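Fevereiro | por Theano Tsoukalas
Imprimir | Enviar por e-mail

Sopa às onze: uma visita à fábrica da Nurkus

A Nurkus abre as portas em Cledivitz uma vez por ano e convida quem quiser ver como se faz sopa em pó. Apareceram 400 pessoas, quase todas antes do café da manhã, o que diz algo sobre Cledivitz em fevereiro.

O guia falou muito de cebola. A desidratadora engole 3,000 quilos por turno e o cheiro chega ao estacionamento — e volta conosco no ônibus, de graça. Ganhamos toucas e um folheto de 1,000 palavras sobre o sal.

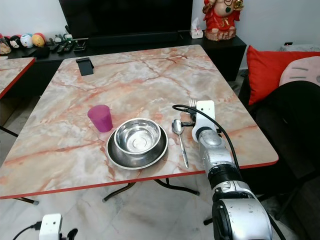
A prova era às onze. O creme de ervilha da linha Plimo tem gosto de creme de ervilha, elogio que o guia recebeu com certa frieza. O de cogumelo eu repetiria, com pão. Na lojinha, só havia o de ervilha.

Comentários (3)

Jeanie Lennox: Fui no ano passado. Meu casaco ainda cheira a cebola.

Buchanan: E o estacionamento, continua pago?

Theano Tsoukalas: Continua. E cheio.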